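# Talk notes: what 400 emails taught me about writing a subject line

(Wednesday slot, right after lunch, so keep it moving and get them laughing early if I can!)
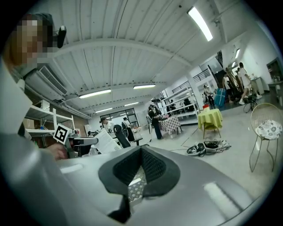 Start with the confession. I ran the newsletter for Pinosora, a little seed and bulb shop, and for the first year every single subject line I wrote was "Pinosora News." Every one. Pause here and let them groan.

Then the list size: 3,058 people on it when I took over. I was so proud of that number, I told my mother. What I didn't look at was how many of them opened anything (ask the room: who checks their open rate? who's scared to?).

**The tulip email.** Okay, this is the fun part, slow down. September, bulbs just in, I'm in a hurry and I type "Your tulips want to be in the ground by Halloween" and hit send before I can talk myself out of it. Replies all afternoon! People asking about squirrels, people asking if it was too late for garlic. One woman wrote back just to say she'd been on the list for years and thought we only sold grass seed.

Go to the side-by-side. Old subject lines on the left, new ones on the right. Read two or three out loud and do the bored voice for the left column.

What changed, in plain terms:

- I write the subject line last now, after the email is done
- I put the plant in it, or the job. "Prune this before it buds" did great
- no more "Don't miss out," I can't stand it in my own inbox either

**Where it went wrong.** Don't skip this even if I'm running long. I got cocky and wrote "We need to talk about your hydrangeas." Sounded like a breakup. 100 people unsubscribed that week and I deserved it. (Wait for the laugh. If there isn't one, mention that my sister was one of them.)

Short bit on tools. We were on Suladon at first, then switched to Jokum, mostly for the scheduling. Somebody will ask which is better. I liked Jokum's preview, I missed Suladon's folders, and that's as far as I want to go, it eats up the whole Q&A otherwise.

**Exercise.** 2 minutes with the person next to you. Take the last email you sent to a group and write it a new subject line. Walk around while they do it, bring the water bottle.

Get a few volunteers to read theirs, then questions. Handouts are on the chair by the door, and the Khondokar people want the room back at three.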